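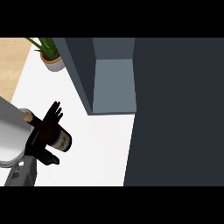

Will the arms on the bottle line mean fewer people on the day shift at Vuvthorpe?

Headcount on days stays as it is until the end of the year, and any change after that has to go through the staff forum first.

That was the question put most often at the two site meetings this month, so it goes at the top. The rest of this item sets out what has been agreed, what is still being worked on, and who to talk to. It replaces the note that went up in the canteen in December, which was out of date in several places. Please take the old one down if you see a copy.

What is being automated

The work concerned is the hand picking of single wine bottles for mixed cases. Full cases of one wine will carry on as they do now, on the conveyor. Mixed cases are the ones where a picker walks the racking with a list, takes one bottle here and two there, brings them back to the bench and packs them. It is the slowest job in the building and the one that brings in the most complaints about wrists and shoulders.

Under the plan, an arm will take the bottles from the racking and set them down at the bench. A person will still check the bottle against the order, look at the label and the closure, put it in the divider and seal the case. The arm won't pack. We looked at packing and decided against it for now, as the dividers come from three suppliers and no two sets fold the same way.

Breakages, corked and screwcap returns, magnums and anything in a wooden box will stay with people.

Where things have got to

Most of the work so far has been done in simulation. Olumide Usman and the small systems team at Melard have built up a set of rooms on the computer and have been running the arm through its holds there, with a dark wine bottle gripped at a slant in black fingers as one of the cases. The rooms are plain and don't look much like our warehouse. A few people at the first meeting asked where the racking was. The racking model comes later. The early runs are about the hand and the bottle, and how the one behaves when it closes on the other.

Olumide asked us to pass on that he would like more input on awkward bottles. If you have handled a shape that slips, rolls, or sits badly in the hand, write it on the sheet outside the goods-in office. Wide-shouldered bottles and the very heavy ones with a deep punt are already on it. He is also after anything you know about labels, particularly those that scuff or lift at the corner, because a bottle with a torn label comes straight back to us as a return and the arm will need to hold those higher up.

The first real arm is due to go into bay 6. The bay will be fenced, and the walkway that runs past it will move over to the far side of the pillar. The floor there has been levelled and sealed. Forklift drivers should note that the turn by the pillar will be tighter than it is now, and Horácio Paiva will walk each driver through it before the fencing goes up.

Once it is in, the arm will work on a trial basis and only with standard 75cl bottles. The trial starts with a short list of 70 wines, chosen because we sell a lot of them and the bottles are much alike. The full list for mixed cases runs to 310, so most orders during the trial will still have at least some bottles picked by hand.

What changes for pickers

Day shift pickers will rotate between three jobs: walking the racking for the wines that aren't on the trial list, checking and packing at the bench, and minding the arm. No one will be put on one of these for a whole shift. Humaira Memon has drawn up a draft rota with changeovers at each break. It is on the board, and comments can be written directly on it.

Minding the arm means clearing it when it stops, topping up its racking, and logging what went wrong. Everyone on days will be offered the training, which lasts two half-days and is done in paid time. You can say no to the training. Two people already have, and they will stay on walking and bench work with no change to their grade or pay.

Those who do the training will get the machine-minding allowance from the day they are signed off. The forum asked for it to be paid for the whole shift, whether or not the person is on the arm that day, and the company agreed to this last week. That is a change from the first offer.

Walking distance should come down. How far is hard to say until the trial has run, and we'd rather not print a number that we have to take back. The bench work, on the other hand, may get busier, as bottles will arrive at a steadier pace and there won't be the natural pause while somebody walks. This was raised by Marjorie Haslam, who has packed mixed cases here for 15 years. She pointed out that the walk is often the only time a packer straightens up. The bench heights are being looked at again as a result, and each bench will have a hold button that stops bottles coming through. Using the hold button will not be counted against anyone.

What changes for nights

Very little during the trial. The arm will be switched off and locked at the end of the day shift, and nights will pick by hand as they do now. Night staff will be able to take the training if they want it, but it is being run in day hours, so swaps will have to be arranged through Humaira.

Nights did ask whether the arm would one day be left running on its own in the dark. The company's answer is that there is no plan for this, and that a trained person has to be in the building whenever it is powered. We have asked for that in writing.

Pick rates

The current individual pick rates will be suspended for anyone working in or next to bay 6 for the length of the trial. It would make no sense to measure a person against a figure set for a different job. New rates, if there are any, will be discussed with the forum when there is something to base them on.

The arm keeps its own log of every pick and every stop. That log records the machine. It isn't linked to clock numbers and will not be used in reviews or in disciplinary matters. The camera on the arm faces the bottle and the rack, and the pictures are kept for a short period so that Olumide's team can look back at a dropped or missed pick. Aqeel Gondal, as forum chair, has seen the wording on this and signed it. There is a copy in the forum folder for anyone who wants to read it in full.

Safety

The gate on the bay 6 fence stops the arm when it is opened. Please don't reach over or through the fence for any reason, including a bottle that has rolled within arm's length. Press stop, wait for the amber light, then open the gate.

Broken glass inside the fence is to be cleared by a trained minder with the cut-resistant gloves and the long-handled pan, both of which will hang by the gate. If the gloves aren't there, the bay stays shut until they are. Wine on the sealed floor is slippery and there will be a second spill kit on the pillar.

Anyone with a pacemaker or similar implant who expects to work in the bay should speak to Horácio in private before the training so that he can check with the installer.

Questions still open

Some things we can't answer yet.

Whether a second arm will follow. The company says it will decide after the trial, and the forum has asked for sight of the figures before it does.

What happens to agency hours at peak. In past years we have taken on extra pickers for the run-up to Christmas, and many of our permanent staff started that way. The forum's view is that agency numbers shouldn't be cut in the first year. No answer has come back on this so far, and we will keep it on the agenda.

Whether the sister site at Khattak will get the same set-up. They pack mostly spirits, in heavier and odder bottles, and the team there has been told nothing firm. Two of their pickers are coming over to watch once the arm is running.

What to call it. There have been suggestions in the box, not all of them printable. The installer's paperwork refers to the whole system as Zulov, and that is what you will see on the fence signs and in the training sheets.

Next meeting

The next open meeting is on Tue 27 February in the canteen, at the change of shift so that both days and nights can come. Olumide will bring the latest simulation runs on a laptop and will show them before the start for anyone who wants to see how the gripper holds the bottle. Aqeel will chair. Time spent at the meeting is paid.

If you can't make it, questions can go in the box by the time clock or straight to any forum member, and the answers will be in the next newsletter. Rota comments need to be with Humaira before the meeting.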